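Sengate Toy Swap Returns, Tape and All

July 2, 2021

The Sengate toy swap is back in November, and entries for the model car table are already open. Innes Matheson, who runs it, has papered the tabletop in brown and marked it off with blue tape, a system she describes as "parking, but with manners."

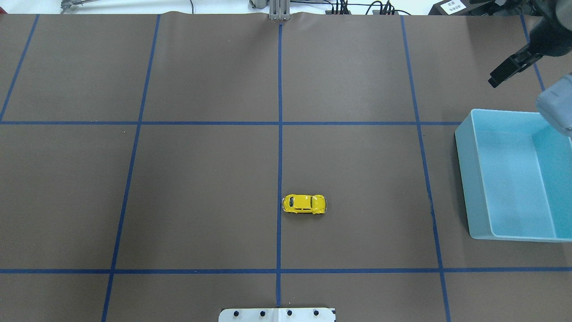 A yellow compact finds a space. Blue bin at right.

The last swap drew 657 cars and one long argument over a fire engine. Matheson expects around 1,000 this time, so the rules have been tightened — one car to a space, and no parking on the lines. Drivers of small yellow Beetle types may want to read that second rule again. 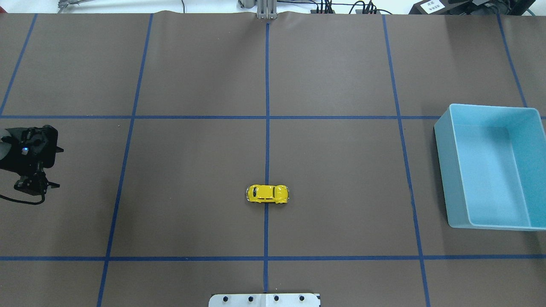 How to enter

Leave cars at the Nasinwood front desk in a bag with your name on it. The fee is 2 dollars a bag, whatever is inside. Trailers go on a separate table this year, and Matheson would like it known that she has heard the complaints about this. All 41 of them.

Anything unclaimed at closing goes to the Stomotska playgroup, which has no rules about parking.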